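Evaluation of the Zustora Hand-Held Gripper Kit for Recording Manipulation Demonstrations
Student Project Report, Flonside Robotics Laboratory Course

1. Purpose

The project evaluated the Zustora kit, a hand-held gripper sold by Flarnance for recording grasping demonstrations without a robot arm. The question was whether a student group can go from sealed box to usable training data within one term, using only the supplied manual and software.

2. Kit contents and setup

The kit arrives as a gripper body, a camera mount, two sets of finger pads, a charging cable and a calibration board. Assembly needs one hex key, which is included. The manual covers assembly well but gives the calibration procedure in the wrong order: the time offset must be set before the board is scanned. With the steps reversed, the software accepts the result and stores a bad calibration without a warning.

3. Method

Each operator recorded three tasks: moving a cup to a saucer, closing a drawer, and placing a book on a shelf. Recordings were made at 300 mm and 600 mm working height. A demonstration was rejected if tracking dropped out, if the object left the view before the grasp, or if the trigger signal was missing. Accepted files were exported in the Salazar format used by the course software.

4. Results

The group recorded 1,111 demonstrations. Tracking loss was the most common reason for rejection, followed by missing trigger signals. Most tracking losses came from fast wrist rotation close to plain walls. Slower motion helped, and so did starting each recording with a short sweep of the room.

One battery charge lasted 17 recording blocks. The body became tiring to hold in long blocks - mainly for operators with small hands, who could not reach the trigger without shifting their grip.

5. Operation in a shared space

The manual recommends small rooms with even light. We also carried the gripper through a larger open area to check the wide view under mixed light.
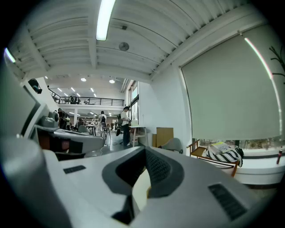
Page last changed: June, Thursday, 2 p.m.

The view from the gripper takes in fluorescent ceiling lights, daylight from tall windows, and a mezzanine at the back of the room. The white housing fills the lower half, so low objects close to the body are easily hidden. People are also within view at this angle, and any group working in a shared space should plan for consent and face blurring before export.

6. Assessment

The kit is suitable for a one-term project if calibration is checked by hand. We recommend ordering a spare battery and the smaller trigger - it is sold separately. The export tool needs a batch mode; converting files one at a time took longer than recording them. Force data was not evaluated, as the base version of the kit has no force sensor.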